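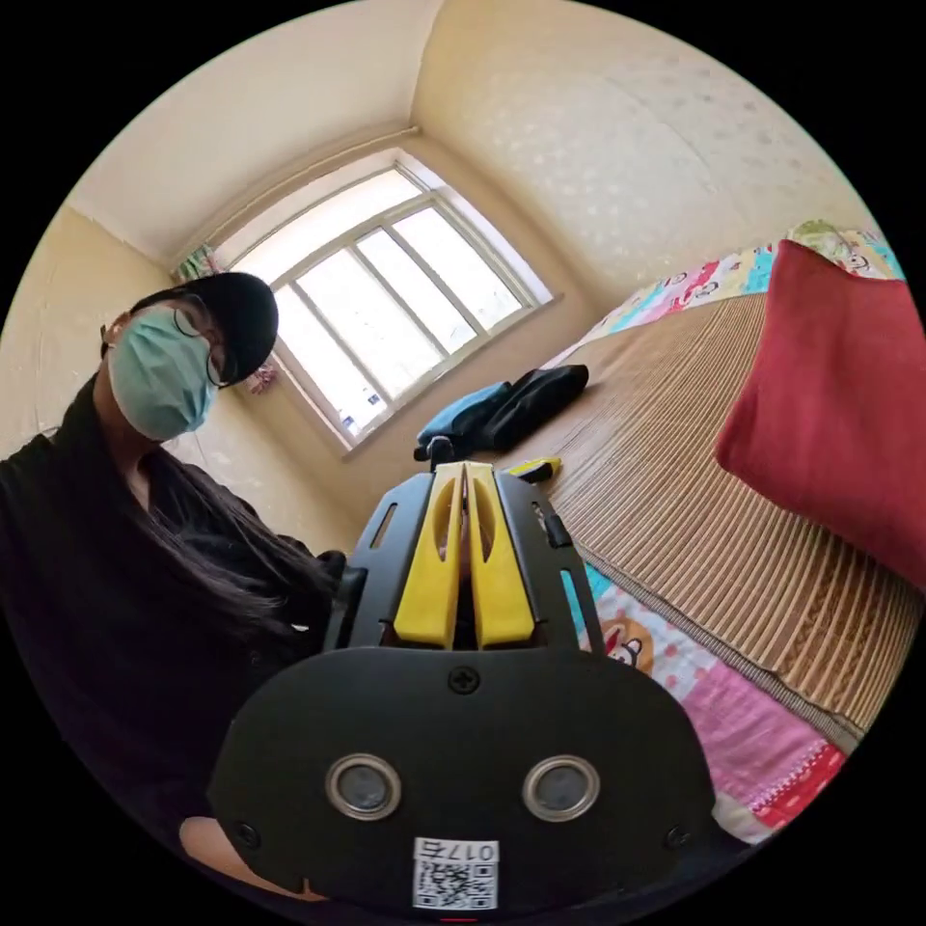

Setting up the Gronula hand gripper, quick version. Kit was $95 with the Flustix finger pack, $69 without.

Charge it first. 2 hours, dont skip.

Push both yellow fingers in, tips up, long slots facing you. Tighten the small screws last.

Wipe the front plate. Write down the code on the white label, the Brirov app asks for it on page one.

Squeeze slowly 9 times to calibrate. If teh fingers stick, back off a quarter turn and redo.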